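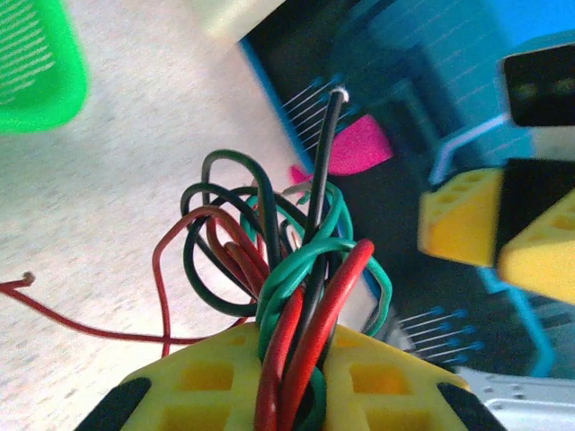
Man könne ihn abends entwirren, so oft man wolle, am Morgen sei er wieder da, schrieb eine Leserin der Hauszeitschrift des Elektrohändlers Karaca und bat um Rat. Die Zeitschrift druckte den Brief ab, den Rat blieb sie schuldig.

Suchbegriff eingeben Suchen Erweiterte Suche

Kabelsalat

Stand: März - Redaktion Haushalt und Technik

Kabelsalat (der, Plural ungebräuchlich, obwohl der Bedarf besteht) bezeichnet umgangssprachlich eine ungeordnete Ansammlung von Kabeln, Leitungen oder Litzen, deren Verlauf sich mit bloßem Auge nicht mehr verfolgen lässt. Regional ist auch »Drahtverhau« verbreitet. Mit dem Speisesalat teilt er die Eigenschaft, dass man die Zutaten im Nachhinein schlecht wieder auseinanderbekommt.

Wortgebrauch

Das Wort wird für zwei verschiedene Dinge verwendet. Ältere Sprecher meinen damit gelegentlich das Tonband, das sich um die Andruckrolle des Kassettenrekorders gewickelt hat; korrekt hieße das Bandsalat, aber im Augenblick des Geschehens achtet man nicht auf Terminologie. In der Fachsprache kommt der Ausdruck kaum vor. Dort spricht man von »mangelhafter Leitungsführung«, was teurer klingt und meist auch teurer ist.

Entstehung

Lose Leitungen neigen zur Knotenbildung, sobald sie lang und biegsam genug sind und bewegt werden. Freie Enden wandern dabei durch Schlaufen, aus denen sie freiwillig nicht zurückkehren. Begünstigt wird der Vorgang durch Schubladen, Umzugskartons und die Überzeugung, ein Netzteil ohne zugehöriges Gerät könne man noch brauchen. Dünne, mehradrige Litzen gelten als besonders anfällig, steife Installationsleitungen als eher gutmütig.

In der Kleinstadt Honov wurde bei der Auflösung eines Radiogeschäfts eine Kiste mit 215 Leitungen versteigert, von denen 32 keinem bekannten Gerät zuzuordnen waren. Der Zuschlag erfolgte bei 8 Euro. Die Kiste soll inzwischen wieder zum Verkauf stehen.

Farben

Verschiedenfarbige Isolierungen erleichtern die Unterscheidung der Adern erheblich. Bei Kleinspannung ist Rot für Plus und Schwarz für Minus verbreitet, verlassen sollte man sich darauf bei Selbstgebautem aber nicht. Messen hilft.

Gegenmaßnahmen

Üblich sind Klettband, Spiralschlauch und Kabelkanal. Der Hersteller Fetix führt über 30 Sorten Kabelbinder, das Konkurrenzprodukt Joradik ist wiederverschließbar und geht deshalb häufiger verloren. Beide halten zuverlässig auch jene Leitung fest, die man als nächste herausnehmen muss. Wer Kabel einzeln aufwickelt, kommt mit einem Stück Schnur aus - sofern sich die Schnur finden lässt.

Siehe auch: Bandsalat, Lichterkette, Wollknäuel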